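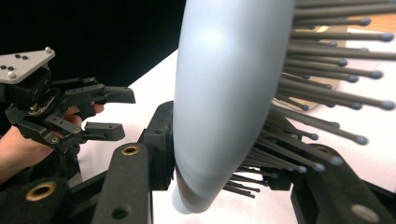 July, bench notes, adhesive trial, second batch

Started 08:40. Purpose of this batch is to settle whether the Trendlow two-part epoxy can replace the Abernathy paste on the aluminium lap joints. First batch was spoiled by uneven bond lines and the results have been struck out.

Preparation as follows. Coupons degreased with acetone, abraded with 200 grit, wiped again, left ten minutes under cover. Previous batch used a worn sheet and the surface was polished in patches. Fresh sheet per coupon from now on. Glass beads mixed into both adhesives to hold the gap. Overlap set with the steel stop on the jig, not by eye.

Trendlow mix is stiffer than the data sheet suggests. Pot life was shorter than expected at bench temperature and the last joints were made with resin already starting to string. Marked those with a cross in pencil and left them out of the averages. Smaller mixes next time.

Cure: overnight at room temperature, then 2 hours in the small oven. Oven display reads high against the probe, so the setpoint was corrected before loading. Correction is written on the tape on the door. Please do not remove the tape.

Pulled in the afternoon on the Ukmont frame, same crosshead speed as before. Means, in newtons:

Abernathy paste: 800
Trendlow epoxy: 592

Failure mode matters more than the figures. Abernathy joints failed within the adhesive, with residue on both faces. Trendlow joints mostly came away clean from one face, which points at the surface and leaves the strength of the resin itself untested. I would not reject it on this result.

Load cell zero drifted slightly between the two sets. Re-zeroed before the Trendlow set. Drift too small to account for the gap, but the cell is due for checking and the sticker has expired.

To do:
Repeat Trendlow with the Dastaveck primer, thin coat, full drying time.
One control set with primer under the Abernathy paste.
Order beads. The jar is nearly out.
Clean the jig. There is cured resin in the left-hand slot and the stop no longer seats fully.

Broken coupons are bagged and labelled in the second drawer. Keep them until the primer set has been pulled.

Oven off 17:15.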